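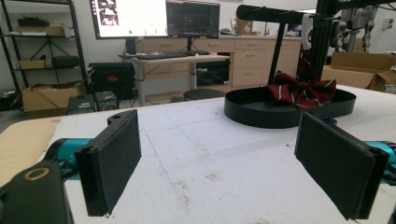
White table surface with scuff marks and a thin pale blue line.

Estunano Home Exercise Notes: data card

Category: Rehabilitation / Datasets / Text

Estunano is a set of short notes written by physiotherapists after home visits. Each note says which exercises the patient was given, how many repetitions, and what was changed since the last visit. The notes come from Habte, an outpatient clinic for hand and shoulder patients.

Contents

There are 3,000 notes from 566 patients. We keep 600 notes apart for testing. No patient is in both parts. The files are plain text, one note per file, and the file name begins with the patient code.

Preparation

Names, addresses and dates of birth were removed by Keerthana Murthy and checked again by Elsa Niskanen. Spelling mistakes of the therapists are kept as they were. Every note has one of three labels: new plan, changed plan, same plan. When the two readers did not agree on the label, Bindu Kulkarni decided.

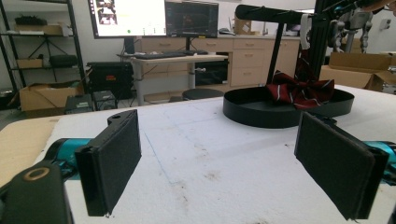
Black round tray with red striped fabric, on the white table.

Known problems

Shoulder patients are many more than hand patients. Pain scores are missing in a large part of the older notes. Some therapists write "as before" and nothing else, so please read the earlier note of the same patient before you use these.

The May version corrects wrong patient codes in the test part. If you have an older copy, please replace it.

Questions about access go to Yamuna Kamath at Habte.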